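Search products
Enter keyword or item number
Go

Zerel Table Flatware — Institutional Range

Product overview

The Zerel range is a line of stainless steel flatware supplied by Dustari to schools, residential homes, company dining rooms and community kitchens. It is intended for daily service where pieces are washed many times a week, stacked in bulk and handled by a large number of people. The range consists of a table spoon, a table fork, a table knife, a dessert spoon, a teaspoon and a serving spoon. All six pieces may be ordered separately, and any piece may be added to an existing order of the same pattern at a later time.

The pattern has remained unchanged through several supply contracts, and Dustari intends to keep it so. Institutions that purchased their first stock under the earlier Sutherland name will find that current pieces match in length, weight and finish. The Sutherland name was withdrawn when the two catalogs were combined; item numbers beginning with the old prefix are still accepted on order forms.

Material and finish

All pieces are made from stainless steel with a polished surface on both the bowl and the handle. The knife is formed from a single piece of steel, with no joint between blade and handle in which water could collect. Edges are rounded and smoothed before final polishing. The forks are finished between the tines as well as on the outer faces — a step that is often left out at this price level and that makes a noticeable difference in washing. 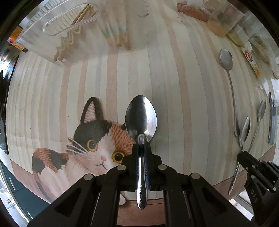 The table spoon measures 188 millimeters from end to end. This length was chosen to fit the standard compartments of most dining room dispensers and to allow the spoon to rest in a soup bowl without sliding below the rim. The dessert spoon follows the same outline at a smaller size. Purchasers who require a longer handle, for example for use with deep serving pans, should select the serving spoon or inquire about the Grivanov kitchen line, which is listed under a separate heading.

Quantities and packing

Flatware is packed by piece type. Each carton holds 100 pieces of one type, divided into paper sleeves, and is marked on two sides with the item number and the piece name. Cartons may be stacked for storage, provided that the stack is kept dry and does not exceed the height shown on the label. Mixed cartons are not available. Smaller institutions that do not need a full carton of every piece may order by the sleeve, subject to a handling charge that is stated on the quotation.

Dustari recommends that a dining room hold more teaspoons than any other piece. Teaspoons are lost more often than forks or knives, chiefly through being thrown out with food waste or carried off with cups. A reserve of one sleeve kept in the storeroom will normally cover a season. Where trays are cleared by the diners themselves, a larger reserve is advised.

Washing and care

Before first use, all pieces should be washed in warm water with a mild detergent, rinsed and dried with a soft cloth. The range is suitable for commercial and household dishwashers. The following points apply to machine washing:

Place pieces loosely in the basket, with spoons and forks mixed so that the bowls do not nest together.
Keep knives in a basket of their own.
Do not wash stainless steel together with silver-plated items.
Remove all pieces when the cycle is complete and dry them at once.

Flatware should not be left to soak overnight. Salt, vinegar and some egg dishes can mark the surface of any stainless steel if left in contact for several hours — early rinsing is the simplest protection. Where soaking before the wash is necessary, a period of no more than 90 minutes in plain warm water is recommended. Chlorine bleach and steel wool must not be used on any piece in the range.

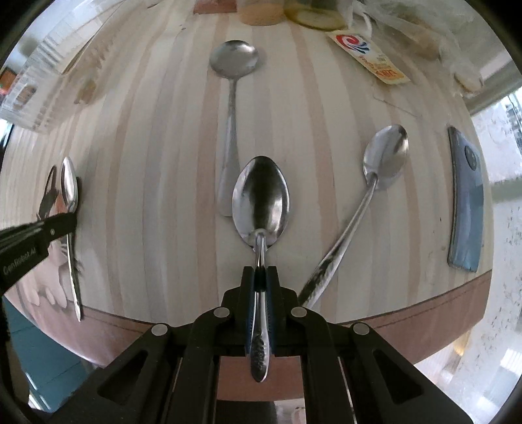
Water spots and a faint rainbow tint may appear in areas with hard water. Neither affects the safety or strength of the flatware. Both can usually be removed with a cloth dampened with diluted white vinegar, followed by a thorough rinse. If tinting returns after every cycle, the rinse aid setting on the dishwasher should be checked by the service contractor.

Guarantee

The Zerel range is guaranteed for 3 years against breakage, rust and faults in the polish under normal dining room use. The guarantee does not cover scratches from ordinary wear, bending caused by use as a tool, or damage from unsuitable cleaning products. Claims should be made in writing and should state the item number, the number of pieces affected and the month of delivery. Dustari may ask for one or two of the pieces to be returned for inspection.

Ordering and delivery

Orders are accepted from institutions and from registered resellers. A sample set containing one of each piece is available on request and may be kept for the length of a normal trial. Orders placed before noon are entered on the same working day. Schools that wish to receive stock before the fall term are advised to place their orders well ahead of September, when demand for all dining room goods is at its highest.

Delivery is made to a ground floor entrance. Cartons should be counted and checked in the presence of the driver, and any visible damage should be written on the delivery note before it is signed. Unopened cartons may be returned for credit with prior agreement. Opened sleeves cannot be accepted for return unless the contents are faulty.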